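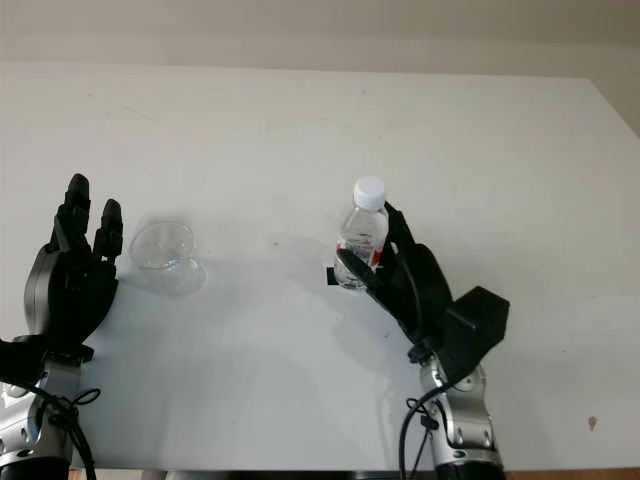 Home Features Workshops Tools Back Issues Subscribe

Two Hands on a White Table

Dirk Nolte started with one arm. He had room for one, he had money for one, and the first thing he wanted it to do was hold a cup still. It could do that by the end of the first winter. Then he wanted to pour something into the cup, and he needed a second arm.

The shop is in Roltomthorpe, in a brick building that used to store seed. Members call it Plotlow, after the name painted over the loading door. They pay by the month and share a lathe, two drill presses, a laser cutter that is usually booked, and a kitchen. Nolte has had the back corner for three years. He repaired elevators for a living until his knees gave out, and he still talks about the arms the way an elevator man would, in terms of loads, stops and cable wear.

He calls the pair Noketti. The arms themselves came secondhand from Oltmanns, a surplus dealer that clears out closed factories. The left one had 1,156 hours on its meter. The right one had no meter at all, and he got it cheaper for that reason. He stripped both, changed the grease and replaced a bearing in the right elbow.

The hands took longer. They are black, with several fingers each, and they are the part visitors ask about. A plain two-jaw gripper would have been simpler, and Nolte built one first. It held a bottle well enough as long as the bottle was full and standing exactly where he had told the arm it would be. An inch off and the jaws pushed it over.

"With fingers you get some forgiveness," he says. "The thumb comes across the front and the rest close in behind. If it's a little crooked, it still ends up in the hand."

Pouring is the current job. The right hand takes a plastic water bottle, the left hand steadies a clear cup, and the right arm tips. Each part works when it is run alone. Put together, they work some of the time. Nolte keeps the results in a spiral notebook, one line per try. In November he ran 258 pours and marked 69 of them as good, meaning the water went in the cup and the cup stayed up.

Most of the failures come down to two things. One is the cup. It is clear and so is the bottle, and the camera has a hard time finding the rim against a white tabletop. Other members have told him to paint the table or buy red cups. He has done neither – he says the cups at his sister's house are clear, and he would like the thing to work there someday.

The other is squeeze. A full bottle pushes back against the fingers. As it empties, the walls get soft, and a grip that was right at the start will crush it. He now eases the motors off in 5 steps during the pour. He picked the steps by hand and expects to change them again.

The cables are next on his list. They hang in loops off the forearms, and twice a loop has caught on a table edge and stopped a run. He has a bag of clips and a length of braided sleeve that he has been meaning to fit since summer.

He usually works from four in the afternoon until the heat in the building shuts off at nine. There is a mop by the bench and a towel over the back of the chair. The power supplies sit on a shelf above the tabletop, moved there after the first week of pouring.

We use cookies to remember your settings and count visits. Accept Manage choices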